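I've been teaching a robot to pick up kitchen tools by remote control for most of this month, and I'm still grinning about it. The kitchen is simulated, so I can drop things all evening without waking the house, but the driving is all me: hand on the controller, eyes on the wrist view, tongue slightly out.

The project is called Cuscombe. The plan is 1000 demonstrations across a handful of tools, and I've recorded 400 of them (the spoons were lovely, the tongs were a nightmare). Each one is a full run from the starting pose to the tool held clear of the worktop, and I only keep the ones I'd be happy to see copied.

Last night I moved on to the peeler, and I think it's my favourite so far! It has a long thin handle, so the fingers have to come down either side of it and close without nudging it round. My first tries were awful — I kept coming in at a slant and knocking it sideways. Then I started lining up properly before going down at all, and everything got calmer.

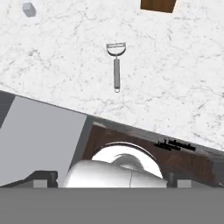 Fjeld reckons I'm being too tidy about all this, and that a robot which only ever sees perfect approaches won't know what to do with a bad one. Fair point, and it's been nagging at me. So I've begun recording a few runs where I start off badly on purpose, stop, back up and put it right. They're slower and they look clumsy on playback, but they're great fun to drive, and I can feel myself getting better at the ordinary ones too.

Other things I've changed: shorter sessions (I get sloppy after 4 bad runs in a row, so that's my cue for tea), a lower hand speed near the marble, and a tiny pause before the fingers close. I worried the pause would teach it to dither. I'll keep it in the peeler set for now and leave it out of the next one, then compare.

Next up is the whisk, which has far too many wires for my liking. I'm starting on it tomorrow evening, once I've remapped the grip button to somewhere my thumb can reach.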